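Oltbridge Rail Pass: Common Questions

Who can buy the pass?
Anyone who lives outside the country. You will need a passport number when you order, and the name on the pass has to match the passport.

How long does it last?
The standard pass covers 10 travel days within a two-month period. The days don't have to be in a row. A travel day runs from midnight to midnight, so an overnight train uses two.

Do I need to reserve seats?
On local trains, no. On the express between Oltbridge and Plemlow, yes - it fills up early from June through August. Reservations open 14 days before departure and can be made at any staffed station.

Is the ferry to Javton included?
No. Pass holders get a reduced fare at the dock ticket office. Bring the pass with you, as a photo of it on your phone won't be accepted.

What can I bring on board?
Two bags and one small personal item. Bicycles need their own ticket. Small gifts and accessories can travel in your hand luggage, in an open box if you like. 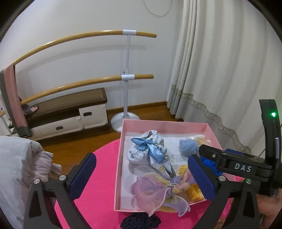 Can I get a refund?
Unused passes can be returned before the first travel day, less a handling fee. Once a pass has been stamped it can't be refunded, even if you have days left.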